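Wire caddies on shared tables: Brolside puts its own claim to the test and trims it back

April 2019
By the Brolside media desk
4 min read

Brolside, the office fit-out and supply firm, has today released the results of a trial of tabletop caddies in shared workrooms. The trial began in February and took in 115 tables across sites run by two clients, Gernska and Cavcombe. The short version is that a caddy helps a bit, in some rooms, for some things. We had hoped to say more than that.

Our last catalogue told customers that a caddy on every table would "end desk clutter for good." We wrote that line before we had checked it. It has been taken out of the winter catalogue, and the trial is the reason.

The idea was simple enough. Each table got one open wire caddy. People who used the table were asked to keep their shared bits in it, put things back at the end of the day and leave the rest of the surface clear. No other rules were set. At the close of the trial we sent a short survey to everyone who had booked a seat, and 287 people answered.

Most said they liked the look of the caddies. We don't put much weight on that. People tend to like new things on a desk, and a caddy that looks good on its first morning can turn into a junk drawer with the sides showing. Several people told us theirs had done just that — old receipts, dead pens, a sandwich bag nobody would own up to. 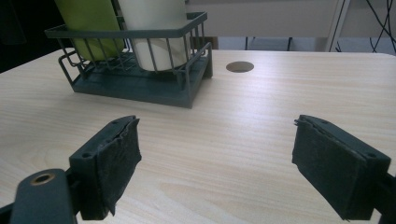 Brolside's main interest was what a caddy does to the space people work in. A table is only so big, and anything that lives on it full time has to earn its spot. The usual advice is to put the caddy in the centre so everyone can reach it, and we gave that advice ourselves for years. The trial suggests the far side is a better bet. With the dark wire basket set back towards one corner and only a couple of upright containers in it, there is still a clear stretch of pale wood to work on, and the round cable hole stays open for whoever needs to plug in. Put the same basket in the centre and people start building little walls of paper against it.

Open wire was the other thing we wanted to look at with a harder eye. The sales pitch for it is that you can see what you have. That held up for tall items such as cups and bottles. It was far less true for small ones. Paper clips, erasers and adapters slipped to the bottom and stayed there, and more than one person said they bought new ones before they found the old ones. Anyone who mostly needs to store small things should get a box with a lid, and we sell those as well, so there is no great sacrifice in saying so.

We also asked whether people felt calmer or got more done. Some said yes. We are not going to print those answers as a finding. A caddy is a basket, and we would ask customers to be wary of any supplier, including us, who tells them it will change how their staff think.

Cost was a fair question from both clients. The caddy used in the trial, the Frota, sells for $34 before tax. Across a whole floor that adds up, and Cavcombe has decided to keep them only in its project rooms, where the same supplies get used every day. Gernska is keeping all of its caddies for now and will look at the matter again later in the year. Neither choice strikes us as wrong.

For customers who still want to go ahead, Brolside now gives the following advice. Try two tables first and leave them for a month. Set the caddy near the back or to one side, clear of any cable opening. Keep it to things that stand up by themselves. Empty it out on the last working day of the month, and if half of what comes out goes in the bin, the table probably didn't need a caddy.

The trial had limits. There was no group of tables without caddies to compare against, and the survey only heard from people who chose to answer. We plan to fix the first of those if we run it again. The second is harder, and we are open to ideas.

A plain summary of the survey answers is available on request from the Brolside media desk. Customers who bought the Frota on the strength of the old catalogue line and are not happy with it can return it to any Brolside showroom for a full refund, with or without the box.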